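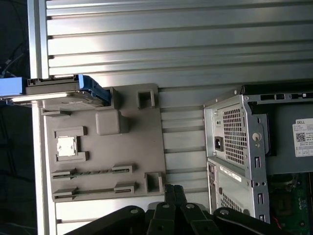

3.2 Bench layout and part placement

Disassembly work of this kind is mostly a question of where things go. Screws, caddies, drives, small modules. In the first pass at the Pirnuvard site parts were put down wherever there was room, and the loss rate for small components was bad enough that the layout got redone before any timing was taken.

The revised bench has a slotted aluminum surface as its base. Everything mounts to the slots. The fixture plate is a flat gray tray with molded pockets and ridges, and it sits next to the desktop chassis so that the reach from one to the other stays short (Figure 3). Plate position was kept the same for all runs reported here. Chassis position was not, see 3.4.

Figure 3. Gray fixture plate on the slotted aluminum panel, with a hard drive in its blue-and-gray caddy across the top edge of the plate and a Dell desktop chassis to the right. A small white square part sits between the two L-shaped holders.

Print | E-mail this article

Three kinds of seat were used on the plate. Open square pockets with thick walls, for parts that can be dropped in without much care about angle. L-shaped ridges in a pair, for small flat parts that need to be held by the corners. Long slots with clip blocks at the ends, for narrow boards. The L ridges worked best for square parts and worst for anything with a bent edge, which then rode up and had to be reseated by hand.

Drives are a separate problem. A drive still in its caddy is longer than any seat on the plate, and we did not cut a seat for it. Caddies vary too much between models. Drives are set down at the plate edge and moved to the Kaufmann bin at the end of the unit. This is not elegant but it cost less time then pulling the caddy first.

3.3 Sorting trials

A total of 300 units were processed at the bench, 20 per session. Misplaced parts were logged at the end of each session against the Findari parts list. In the old layout 112 parts ended up in the wrong bin or on the floor. We do not give a like for like figure for the new layout because the unit mix changed in November, when the second pallet came in with a lot of older towers.

Most remaining errors were small square parts left on the bare slotted surface, where they drop into the grooves and are hard to see against the glare. A matte cover strip was tried. It helped, but it also blocked two mounting slots and was taken off agian. Lighting from the side is probaly the better fix, not tested.

Labels on the pockets (Presico tape, black on white) made no difference that we could measure.

12 shares | 3 comments

Back to top | Contact | Copyright and reuse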